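Small toys and odd containers all over one white table: how do you sort it?

Posted by Raed Saab in Tidying & Storage

I finally gave in and moved every little toy and every half-useful container I own onto one white table, thinking it would be obvious what goes where once I could see it all. It wasn't! I've got a toy banana, a tiny panda, a couple of foam cubes (one yellow, one a purplish color), and then the things I'm supposed to put them in: a big cream-white bin, a smaller caddy with an open top, a round wicker basket. There's even a ball of crumpled paper in there that my daughter insists is a "rock" and has to be kept. 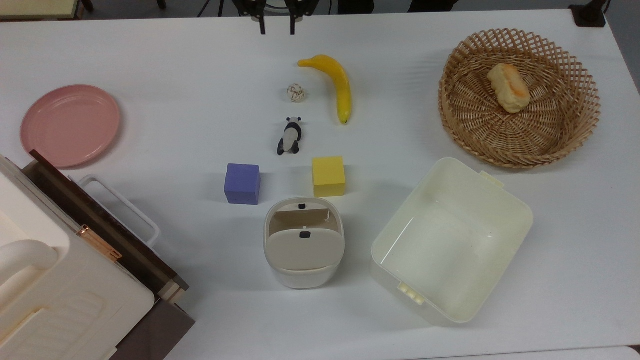
Last changed: Mon 23 September

What I can't decide is whether to sort by kind (food with food, animals with animals) or by size. I tried sorting by kind at our old place on Galivura Street and it lasted until April, and then everything drifted into whichever container was closest. My daughter is three, so the system has to be something she can follow without reading. I also don't love the big bin for tiny stuff. The panda goes in and I never see him again until somebody tips the whole thing out on the rug.

Has anybody kept something like this going for more than a month? And does the basket get used for toys or should I save it for something nicer?

rostano_attic
Bin for big, basket for small, done. You're overthinking it. My grandmother's house was built in 1929 and has one closet, and she raised a whole family out of two baskets and a trunk.

Mrs. Szabó
I ran a playroom for years and I'd go by kind, but only where the kind is one the child already uses. If she plays kitchen, then food is a real group to her and she'll put it away without a fight. "Animals" works too. "Miscellaneous plastic" is a grown-up's idea and she will never, ever go along with it.

So I'd make the wicker basket the food basket. It's low and it's open, she can see what's in it, and a basket with bread in it already looks like something she's seen at dinner. Put one food toy in there before she comes into the room and let her find it — mine always went off looking for the rest on their own. If there's a plate in the play food set, keep it next to the basket so the two get used together.
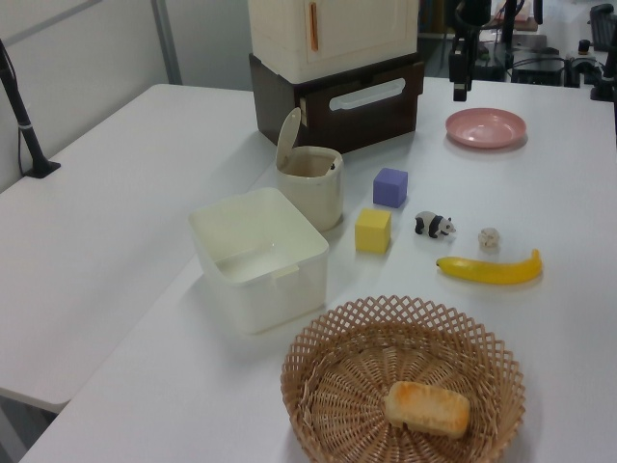

Then the foam cubes get the big square container, and if you buy more cubes later (you will, they multiply) there's room. I wouldn't put anything smaller than a cube in it. The panda wants a home with a lid or a door. A canister with a flip top is wonderful for this, kids that age love opening and closing it, and he becomes the guy who lives in the canister. Same for a little cabinet. Drawers I'd hold back for now, at least with mine it was all pinched fingers and tears until they were older.

About the paper rock: keep it a week, then ask her again. I once kept a bottle cap called Gurik for an entire winter because I forgot to ask.

One more thing, clear the table completely when you start and bring out one container at a time. If they're all out together she'll want to play with the containers!

Raed Saab
Thank you, the food basket idea is so simple I'm a little embarrassed. Going to try it this weekend, and the panda is moving into the canister tonight. The rock stays for now — I asked and was told no.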